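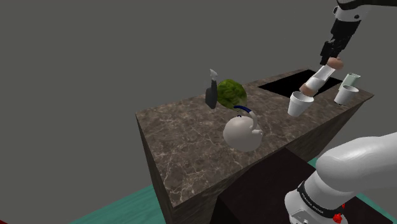
A reader wrote in after my last post to say that the stores brought all of this on themselves, and that if Mulcahy had never started handing out coupons every week, people would still be paying the price on the tag. I've been thinking about that comment for a few days. I agree with part of it.

For anyone who doesn't live near one, Mulcahy is a regional chain that sells housewares, bedding and small appliances. I worked there for seven years, most of them on the sales floor and the last two doing price changes before opening. I left in July. I don't have inside numbers and wouldn't print them if I did. What I have is what I saw on the shelf tags, which any customer could have seen too.

When I started, the store ran a sale four times a year. The signs went up, the line got long, the signs came down. The rest of the time things cost what they cost. Then a coupon went out in the mail for one slow month, 20 percent off a single item, and the next month was slow as well, so it went out again. After a year it was every week. By the time I left, a cashier who rang up a toaster with no coupon would ask the customer if they had forgotten it, and usually there was one at the register to scan.

The tags moved up to make room. I remember a Skolenine stand mixer that was $110 for as long as I had been there. One morning I changed it to $139, and it went "on sale" for $110 the same week. Customers who had been watching it thought they were getting a deal. Customers who walked in without a coupon on a week it wasn't marked down paid $29 more for the same mixer. Those were often older people, or people who needed something that day and hadn't planned ahead.

So the reader is right that the chain trained people to wait. Where I disagree is the idea that it could have just not started. The Milum store across the highway was already doing it. We lost customers to them on towels and sheets before we ever mailed a coupon, and when people came back for the coupon they bought other things. A manager looking at one month at a time would have made the same choice. I probably would have too.

The other thing I'd say is that shoppers are not fooled as much as people think. I had regulars who knew the price history of a set of pans better than I did. They'd come in, look, go home and wait. One woman kept a notebook. She was after a bedspread that was tagged at $172, and she told me what it had sold for each time it was marked down. She got it at the lowest of those and was very pleased with herself, and I was pleased for her.

What I do now is pretty simple. I write down the price of anything over $50 that I think I'll want in the next few months. I check it when I'm in the store anyway. If the "regular" price goes up right before a sale, I ignore the percentage and look only at what I'd pay. I don't keep store apps on my phone, mainly because the alerts made me buy things. Last year I bought two sets of storage bins that way and I still haven't used the second one.

I also shop more at Nirken than I used to. They don't take coupons and they don't have much of a selection. Their plain white dinner plates were $27 for the set when I moved into my apartment and they were $27 when I went back for more. That isn't always the lowest price in town. On a good week Mulcahy will beat it by a few dollars. But I can stop in on the way home, buy the plates and not think about it again, and at this point I'd pay a few dollars for that.

A couple of people have asked whether the return policy at Mulcahy changed after the holidays. It did. You now get store credit without a receipt, at the lowest price the item has sold for, and the coupon value comes off first. Keep the receipt in the box until you're sure. Gift receipts still work the old way as far as I know, but call your store and ask before you drive over there.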